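Skastum Home Forum > Kitchen and Dining > Table linen

Thread: Placemats that survive daily use, cork or fabric?

mirabelle_k
Posts: 60
Good evening to all. I am looking for placemats for a table which is used three times every day, with two children. Until now we had woven cotton ones from Warkero. They were beautiful for one month, and then came tomato sauce. I wash them at 60 degrees and each time they become a little smaller and the corners turn up. Now I consider the hard ones with cork on the back, but my sister had such mats and the picture layer came away. What do you use, and how long has it lasted? Please write also the size of your plates, as mine are large.

oldteaspoon
Posts: 2,673
Cork-backed, always. Mine are from before we moved house and I wipe them with a damp cloth, nothing more. The only enemy is the dishwasher. My husband put one in and it swelled like bread. Plates are 27 cm and they fit with a small margin.

Findetti
Posts: 800
I must disagree with oldteaspoon. Hard mats are noisy, they slide on a smooth cloth, and when a child pulls one the whole plate goes with it. Heavy linen is better. Wash at 40, not 60, and pull it into shape while it is damp. You do not even need to iron if you are quick. The cotton ones curl because the border is sewn with a different thread, and this thread shrinks more.

mirabelle_k
Thank you both. Findetti, does the linen keep the heat away from the table? Ours is oiled oak and I am afraid of white rings.

Findetti
Not alone. I put a thin felt under it when there is soup. I admit this is one more thing to wash.

oldteaspoon
So you wash the linen, the felt, and I suppose also the tablecloth. I wipe one board. I rest my case :)

Findetti
You wipe the board, but what about the crumbs which go under it? I saw those too, at my mother-in-law's. The discussion is not so simple.

quietlarder
Posts: 2
Hello, first time I write in this section. We have a mixed solution which may help. A wipeable cloth covers the whole table, and on it we have hard mats only at the places where hot plates come. The cloth takes the spills and the mats take the heat. I bought both in February from the Woldegiorgis shop near the station, so I cannot yet say anything about ten years.

One remark about patterns, as people always ask. I was afraid that printed mats on a printed cloth would look too busy. If the cloth has only thin dark lines on white, it can carry a mat with a lot of colour. Leaves with leaves go well together, even when the style is different.
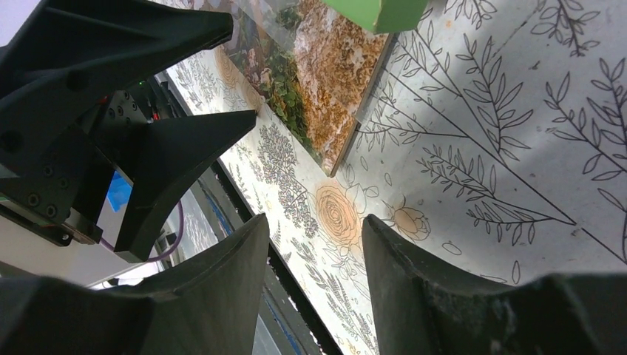
Some points on care, from the leaflet and from my own mistakes:

1. Wipe the edges as well as the top. The edge is where water enters, and a dark line there is the first sign of damage.

2. Dry the mats standing up, with air on both sides. I used to pile them wet in the drawer and they smelled of cellar.

3. Do not put a pan straight from the oven on them. A warm plate is fine, a pan needs a proper trivet.

4. For turmeric, a paste of bicarbonate and water, ten minutes, then wipe. Try it first in a corner.

mirabelle_k
This is very useful, quietlarder. Does your cloth keep the folds from the packet? I had one years ago and the folds never went out.

quietlarder
It had folds for two weeks. I put it over a door overnight with the back side to the outside, and I used the hair dryer on low for the worst one. There is still one line near the end where nobody sits.

Findetti
The idea with the cloth is reasonable. I would still take linen on top for guests. A wipeable cloth feels cold under the arms, and for a long dinner I find this unpleasant.

oldteaspoon
For guests I agree with you, please mark the date. April 2022, Findetti and I agreed about something.

mirabelle_k
I have decided to try four hard mats with a plain wipeable cloth, and I keep the Warkero ones for the breakfast tray, where their size is not so important. My plates are 29 cm, so I need the bigger format. If somebody knows a shop which sells single mats and not only sets of six, I would be grateful.

quietlarder
Woldegiorgis sold me single ones, but you must ask at the counter. They are not on the shelf.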